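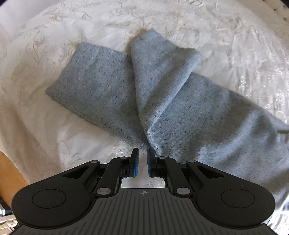 A grey speckled fabric item on an embroidered bedspread.

Home & Consumer | Kitchens and Bathrooms

Search this site Enter keyword Go

Kitchen showroom shuts with orders unfinished

9/6/24

A kitchen retailer in Tindonton has closed its showroom, leaving customers who had paid deposits unsure when their units will be delivered.

Hutine, which sold and fitted kitchens and bathrooms from premises on the Drarkidach retail park, put a notice on its door telling customers that it had stopped trading. The notice gives an email address for enquiries but no phone number.

The company had 54 orders open when it closed, according to a letter sent to customers. Some had been measured up but not made. Others were part fitted, and a few households have been left with base units in place and no worktops.

Laimutė Luik ordered a galley kitchen from the firm in December and paid a deposit of £429, followed by a second payment when the design was signed off. She said the old kitchen had been taken out on the date agreed, but the new doors never came.

"I rang every week and was told they were with the supplier," she said. "Then the phone stopped being answered. I have a sink and a cooker, and the rest of it is in the dining room in boxes."

She has asked her card provider to return both payments and is waiting for a reply.

Liepiņa, the workshop that made doors and drawer fronts for Hutine, said it was holding finished items for several of the unfinished kitchens. A spokesman said the workshop had not been paid for all of them, but it was willing to talk to customers directly about releasing the goods. Anyone getting in touch should have their order number and a copy of the final drawing.

The workshop does not do fitting work. It has offered to pass on the details of two local joiners, though customers would have to agree a price with them separately.

People who paid any part of the cost by credit card may be able to claim from the card company if the item cost more than £100. Those who used a debit card can ask their bank about chargeback – there is usually a time limit, so it is best to ask soon. Customers who paid by bank transfer or in cash will normally have to register as creditors once an administrator or liquidator has been named.

Hutine opened in a smaller unit near the station and moved to the retail park after taking over a tile shop. Its most recent leaflet, delivered to homes in the town this spring, offered £400 off ex-display kitchens.

The letter to customers says a further update will be sent by post. The showroom displays were still in place this week.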